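# Staff recording demonstrations for a table-clearing robot: how should the role be described, scheduled and paid?

**Posted by Tendetti Guest Services Office** | 29 July 2023 | Filed under: Automation and staffing

Our department is responsible for the lounges and tea rooms at the Tendetti site. The work consists mainly of clearing tables, sorting cups and bottles, resetting the rooms and serving guests at the counter. There are 16 attendants on the permanent roster, and all of them clear tables as part of their ordinary duties.

Management has entered into an agreement with Mornard for a robot arm that is to take over part of the clearing. Before the arm can be used, attendants are to record demonstrations with hand-held grippers. Each demonstration is short: a cup is set upright, a bottle is picked up and moved to a tray, and so on. The agreement calls for around 2000 of these before the first trial in the larger tea room.

We would be grateful for advice on the following matters. The present job description for attendants contains no wording that covers this work. Some staff regard it as a temporary assignment that should carry a supplement, while management regards it as clearing tables with a different tool. Several attendants have also asked, reasonably in our view, whether they are being asked to train their own replacement, and the department has no approved answer to give them. Finally, we do not know how long a person should be expected to hold the gripper before changing tasks.

The site has a works agreement on new equipment, but it was written when the dishwashing line was replaced and does not mention recordings of any kind.

---

**Krajewska Employment Practice Desk** | Marked as helpful by the poster

We dealt with a similar arrangement in a canteen and can describe what was settled there. Local law differs, and the wording of your own works agreement should be checked first.

On the job description, we recommend against treating the recordings as ordinary clearing. The objects may be the same, but the output is different. An attendant who clears a table is finished when the table is clear. An attendant who records a demonstration must move in a steady way, keep the fingers of the gripper in view, repeat the action from another side, and lay the same containers out again so that they can be picked up again. A person who is fast and skilled at clearing will often find this tiresome, and may at first produce recordings that cannot be used. That is a matter of instruction and should never appear in a performance review.
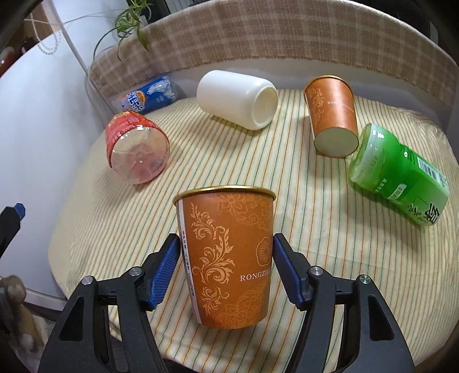
The canteen therefore adopted a separate duty sheet, attached to the existing job description as an annex. It named the task, stated who gave instructions for it, and stated that taking part was voluntary during the first stage. It also set out that time spent arranging the objects between takes counted as working time on the same terms as the takes themselves. This last point sounds minor, but it had been left out of the first draft, and arranging took up a large share of each session. Your sheet should also cover faulty takes. If the supplier pays or reports by accepted recordings only, there will be pressure to pass that measure down to the person holding the tool. Pay by the hour, and leave acceptance as a matter between your organization and the supplier.

With regard to a supplement, two positions are defensible. The first is that a supplement is due for any duty outside the job description, and it then ends when the annex ends. The second is that the grade itself should be reviewed, given that attendants will later be asked to correct the robot, restock its trays and record new items whenever the range of drinks changes. We favor the second where the arm is expected to stay. New packaging arrives all the time, and a change in the shape of a bottle or the finish of a cup can mean another set of recordings. The work is unlikely to end with the first delivery.

On scheduling, the canteen set a limit of two hours per person per shift, with a change to counter work or other light duties afterward. The limit came from the staff themselves after a trial period. Wrist and thumb strain was the usual complaint, followed by neck strain where the table was too low. Please involve your occupational health service before fixing a figure of your own. Left-handed staff should be asked separately whether the tool suits them.

As to the question about replacement, we advise you not to answer it until management has put its intention in writing. Attendants will remember any assurance given in the break room. The statement should say which tasks are meant to pass to the arm, which rooms are included, what happens to the hours that are freed, and when the matter will be looked at again. If management has not decided, the statement should say so plainly – staff generally take an open admission better than a vague promise. In the canteen the clearing hours did fall. Part of them went to the counter and part were lost when a fixed-term post was not renewed, and the staff council was critical of how late it learned of this.

You should also settle what the recordings may be used for. A gripper with a camera on it may pick up hands, voices and nearby guests as well as the containers. Hold the sessions when the room is closed to guests, state how long the material is kept, and exclude its use for checking individual pace.

---

**Grarkomau Hospitality Forum, moderator account**

The above is broadly in line with our experience, and we would add a practical remark. Please do not assign the recordings only to new or part-time staff on the ground that they have fewer other duties. One of our member sites did this. The experienced attendants then had no knowledge of what the arm could and could not pick up, and on the first trial day they were expected to supervise it. They had not been told, for example, that a container lying with its opening toward the wall had been recorded far less often than one standing upright. The trial was stopped and the sessions were done again with a mixed group from two shifts.

It is also useful to let the attendants draw up the list of objects. They know what guests leave behind, how it is left, and which items are usually still half full. The supplier's list at the same site was based on the purchase records, and it left out everything that guests had brought in with them.

---

**mornard_user**

We have the Mornard arm at our location. It is fine with cups, less so with soft bottles. Pay was not changed for anyone and there were no complaints that I know of. I would not make it too complicated. Ask who wants to do it, and buy a decent table.

---

**Comment from Tendetti Guest Services Office**

We thank the contributors. The draft annex now includes the time for arranging objects and a rule on faulty takes, and occupational health has been asked for an opinion on session length. The request for a written statement on freed hours has been forwarded to management and is still open. To the last contributor: could you state whether your attendants were consulted before the pay decision, or informed of it afterward? Our staff council has asked for comparisons from other locations.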